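Bench Cell Setup Meeting - Minutes
Dadumis Workshop, Monday, January 2, 2023

Present: Ladi Nwankwo (chair), Ifeanyi Dauda, Chidubem Briggs, Bello Babalola (minutes)
Apologies: Chukwuemeka Ekwueme

1. Last meeting

Minutes accepted with one fix: the table was leveled by Chidubem, not Ifeanyi. Ifeanyi says he would happily have taken the credit.

2. Cable routing on the arm

Chidubem reported on the rerouting and we spent most of the meeting here, very happily. The old run pulled tight whenever the arm reached toward the left side of the table, and job 451 in the log was stopped for exactly that. He has given the long cable a lot more slack and moved the tie points so the bend is much gentler. Ladi tried the full reach by hand before the break and was delighted with how free it feels.

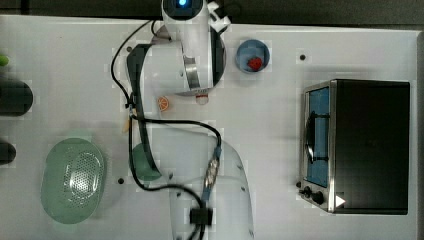

Cable loops along the arm, kitchen set out around it.

Ifeanyi asked if the slack could snag on the colander rim when the arm swings low. Chidubem thinks it could, on the far left moves only. Agreed to run those moves at slow speed first and watch the loop the whole way. If it catches, we shorten by one tie point and try again.

Bello raised the spare cable from Nuttall. It arrived in August and is still in its bag. Chidubem would like it fitted to nothing until we have worn out the first one - he wants to see where the wear shows up. Everyone liked this. Spare goes in the drawer with a label on it.

Action: Chidubem to check all tie points after every 6 hours of running and write the result in the log.

3. Joint check and bolts

Ifeanyi went through the joints with the Bestaten torque driver and found one cover screw that turned a little too easily. It has been tightened and marked with paint pen. No play in the elbow that he could feel. He listened to each joint through a slow sweep as well and reports "a lovely even hum", which we are minuting because he asked us to. 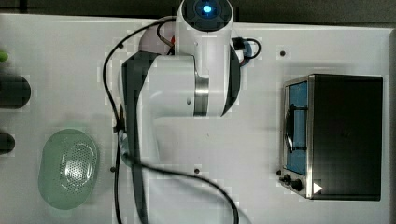

There was a good discussion about how often to repeat this. Ladi suggested monthly, Ifeanyi wants every two weeks while the cell is new. Two weeks it is, until the end of spring, then we look at it again. The checklist has nine lines at present and Bello will add one for connectors, as those are currently only checked when somebody thinks of it.

Action: Ifeanyi to put the paint marks on the remaining cover screws.
Action: Bello to update the checklist and pin a clean copy by the door.

4. Toaster oven position

The oven stays on the right with its door facing into the table. We had it turned the other way before the break and the approach was awkward, so this is a big step forward. Chidubem has taught a new approach point above the oven and a retreat point to go with it. Speed is still capped for this part of the program. Ladi would like the cap left alone until Chukwuemeka has seen it run, and she was firm about that.
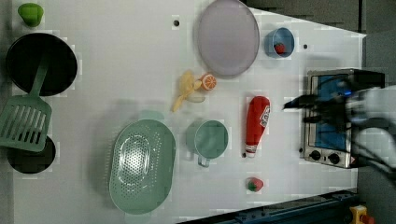
Gripper over the toaster oven.

Finger pads: the Gruvetti pads are doing well on the bottle and the mug. Less well on the strawberries, which tend to roll. Ifeanyi has an idea for a softer pad and was sketching it on the back of the agenda for much of this item. He may make a pair and bring them in.

Also agreed that the toys get wiped down at the end of each session along with the pads. Dust on the pads was behind at least one dropped banana.

Action: Ifeanyi to make one pair of soft pads, test on strawberries only.
Action: Chidubem to save the oven points under a new program name and keep the old one.

5. Emergency stop test

To be done before the first run of the day by whoever is running, and initialed. Four days had no initials last time Ladi looked. Please do it, it takes a moment.

6. Any other business

Chidubem asked for a second stool. Ladi will ask upstairs.

Bello wanted it recorded that the cell ran a full afternoon session before the break with no stops at all, our first. Much cheering.

Next meeting: date to be set when Chukwuemeka is back. Chidubem to bring the tie point log.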